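February, bench notes, hand-held demos, continued

Started 7:40 before the others got in. Kettle first, then recalibrated both hand-held grippers, because whoever used them last put them back with the jaws shut and the zero had wandered. Please leave them open. It's written on the shelf.

Where we're at: Alistair Dow wants 500 demos of the two-handed job before we train anything. I still think that number came from someone's slide. The Caltateck write-up he keeps sending round doesn't say how many of theirs were thrown out, or who decided. My view, again, for the record: a pile of demos by two people who both hold the left gripper the same way is a pile of the same demo.

Task as it stands: right gripper takes the white cylinder across its sides, lifts, holds. Left gripper comes in from the side and does the steadying. Then set down, both hands clear, end of episode. Simple enough that I can do it while thinking about lunch, and that worries me, because I drift. My grip height creeps over a session and I don't notice until I look back through the stills.

Did a first batch of 98. Binned 12. Most of the bin was tracking dropping out when my sleeve got over the left unit, and the rest was me letting go too early. Alistair would have kept the early releases ("it's all signal"). I would not. If I wouldn't want the arm to do it, I don't want it in the folder.

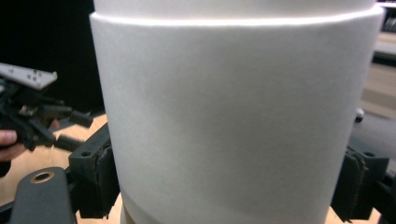 *Reading time: 3 minutes, less if you skip the complaining*

Things to look at in that still, for Eirini. Both fingers are on the cylinder from opposite sides, fine, but the cylinder takes up nearly the full height of the view. There's a strip of tabletop left and right, and the other gripper and a bit of a hand at the left edge. What is the model supposed to learn about where the table is from that? I raised this at the Grurkalard review and was told the network "figures it out". Perhaps. I'd like to see it figure it out on a bench that isn't this one.

Also the pads. The left one looks rough and worn, and the right one is getting frayed along the edge. I don't know how much that matters for the recording side. It'll matter a lot if the arm gets fresh pads and we trained on grips that only made sense with tired ones. Ordered a set from Timmermans, none here yet. Until they come I'm noting pad condition at the top of every batch and I'd ask everyone else to do the same.

Lighting: the white surface goes bright on one side and soft grey on the other. Nice to look at. I suspect it's also a cheap cue, and that if we swapped the lamp over we'd find out what the policy has really been steering by. Want to run one batch with the lamp moved before we go any further. Alistair says later. Later means after the colour of the folder has set, if you follow me.

11:15. Eirini Theodorakopoulos came by and had a go. She does it faster than I do and her left hand comes in lower. Her first 5 went straight in, no faults I could find, and they look nothing like mine. Good! That's the variety I've been asking for. She also reckons the left gripper is front-heavy with the plate on top, and now that she's said it my wrist agrees.

On remote control instead: tried the Sesia rig last month and I'm not going back without a reason. Lag was tolerable but I had no feel for how hard I was squeezing, and ended up watching the cylinder for dents. With the hand-held tool I at least know through my fingers. What I can't tell is whether any of that gets recorded in a way the arm can use. The jaw width goes in the log, the force doesn't. So we're showing it where to put its fingers and hoping about the rest.

To do:

- tape the sleeve back, or wear the short one
- one batch, lamp on the other side (I'll do it in my own time if I have to)
- hold back all of Eirini's next session as a test set and don't let Alistair fold it in
- grip height plot per batch, mine first
- chase Timmermans

I'd put the odds of the first policy picking the thing up at fair, and of it doing so with the bench turned ninety degrees at poor. Writing that down now so I can't claim otherwise later.

Grippers back on the shelf 12:50, jaws open.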